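Ferumby: questions people keep asking

Updated 2018-01-06

Ferumby is the robot arm I've been building in my half of a shared workshop (the other half belongs to Pylyp Hordiienko, who restores accordions and is very patient about the noise). It picks up small coloured blocks and puts them with others of the same colour. I get the same emails over and over, so I've put the answers on one page. If yours isn't covered, do write, I love getting them!

What does it do all day?

It sorts blocks by colour. I scatter them, press a big button, and off it goes. When every block has been moved next to its mates, or when it has given up, it parks itself and beeps.

Is it a kit?

No. The joints and brackets are my own drawings, the motors came out of a clearance box, and the gripper is on its second version. The first one was called Otow and it dropped everything. I still have it in a drawer and I'm oddly fond of it.

How much did it cost?

£915 so far, and that's with me being careful. The motors and the power supply ate most of it. I wasted £38 on a set of springs that were far too stiff, so if anyone wants them they're yours for the postage.

Where do the blocks come from?

I drew them up and printed them at home. I went for cylinders, stars, hearts, a cube, a little house shape and so on, in plain bright colours. You can feel the ridges if you run a nail down the side, and I've left them like that as they seem to help with grip. A shiny block is a pain for the colour software – the ceiling light bounces off it and red turns into white.

Why work on a wooden board?

I started on bare blue pegboard and it drove me up the wall. All those holes look like small dark objects to the software, and it kept trying to pick them up. A pale board gives it a plain background, and every colour I use stands out well against it. The pegboard is still underneath and it's lovely for bolting things to.

Does the board move about?

Mine doesn't any more. I've got fasteners at the front corners, and I go round and check them before a long run. Before that, one clumsy elbow from me and all the positions would be wrong.

What does a run look like?

You get little huddles of colour. I don't ask for tidy rows, so the green cylinder and the green star can end up pressed right against each other, and the blues and yellows can share a patch at the back. I'd count a red cylinder and a red star with a short gap between them as together, too. My rule in the code is fairly generous! 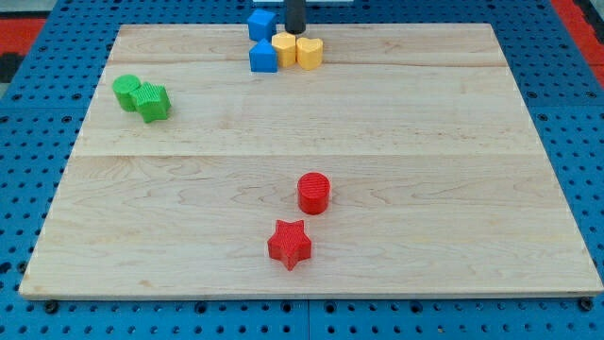 Which shape is the hardest?

The star, by miles. Grab it across two points and it twists. I now have the arm turn its wrist until it finds a better angle, and that took me most of November to get right. Hearts are nearly as bad if you come at them from the top.

What software do you use?

My own, in two halves. Yoo finds the blocks and names the colours, and Stestetti plans the moves. Together they come to 2140 lines, and a good few of those are comments telling me off. Both are a mess, but I'll send them to anyone who asks nicely.

Can it sort by shape instead?

Sort of. It knows a cylinder from a star most of the time, but it muddles the cube and the house when it looks straight down on them. I'm working on it.

Is it safe near children?

The motors are weak and there's a stop switch on the bench, but I still wouldn't leave a child alone with it. Fingers and gears, you know.

Can I come and see it?

Yes, please do. Email me first so I can make sure the arm is in one piece – I do take it apart rather a lot – and bring a jumper, as the heating in the workshop is hopeless.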